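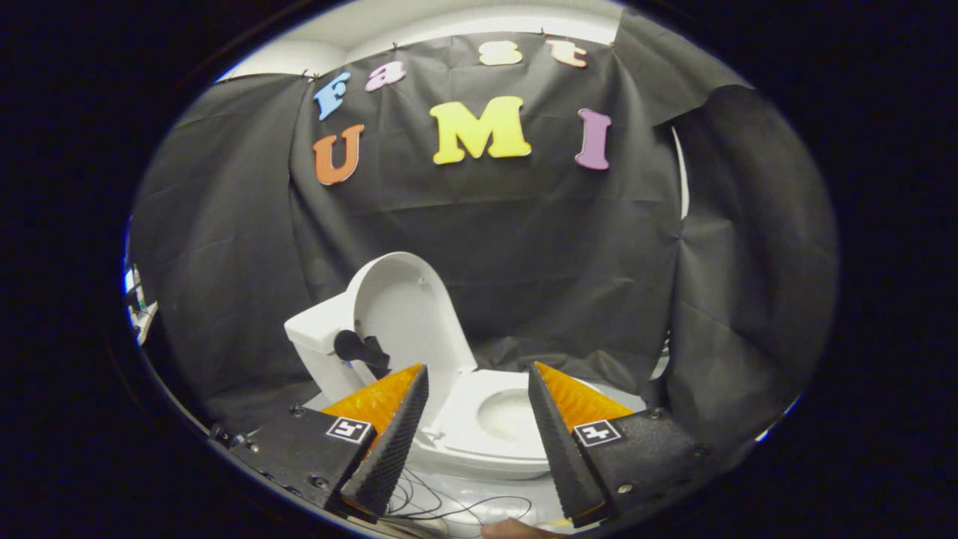 According to Terence Pilkington, a mood is mostly borrowed, and anyone who spends a whole evening with a sulking person will go home sulking. The remark is often quoted in articles on the Hollis habit, though it was made before the habit had a name.

Hollis habit

The Hollis habit (also "evening tally", sometimes just "the Hollis") is a self-help practice for keeping up good spirits in daily life. Short written note, made at the end of the day, on who one spent time with and how one felt after. No scores in the original form. Later versions added them.

Origin

First set out by Jade Blackburn in a pamphlet, Company and Mood, printed in the town of Hollis in a run of 1000 copies. Most were given away. The pamphlet is 18 pages long and has no chapters. Blackburn had been keeping notes on her own low moods and saw that they followed certain visits, mostly the ones she had looked forward to least but also a few she thought she enjoyed. She wrote that tiredness and sadness feel alike from the inside and are easy to mix up.

A longer book, The Briderano Letters, came out later and runs to 266 pages. It collects her replies to readers in Briderano, where a reading group had taken up the practice. Repetitive in places. The middle section, on envy between old friends, is the part usualy reprinted.

Method

Two lines each night. The first names the person or people. The second says how the writer felt an hour after parting, not during. Blackburn was strict on the hour. She thought the feeling in the room was partly good manners.

Notes are read back once a month and then thrown out. Keeping them was discouraged, as she felt it turned into a file of grudges. Solitary days count too, and get the word "self" on the first line.

Variants

The Skarnberg version drops the names and records only the place and the time of day. Popular with people who share a house and don't want the notebook read. The Terno version is spoken aloud by 2 people in turn, usually over a meal, and is nearer to a conversation than a diary. Followers of each tend to say theirs is the older one. The Skarnberg is older going by printed sources, but the Terno people say theirs was never written down to begin with.

Criticism

Pilkington, who was friendly to the idea at first, later complained that it made people choosy. A gloomy friend may need company more than a cheerful one does, and a notebook won't say so. Blackburn answered in a letter that the notes were ment to show the writer's own part in a bad evening as well, and that he had skipped page 11.

Others object to the word "vibration", common among later followers. It does not appear in the pamphlet. Blackburn wrote "air", as in the air of a room.

See also

Gratitude journal
Mood diary
Emotional contagion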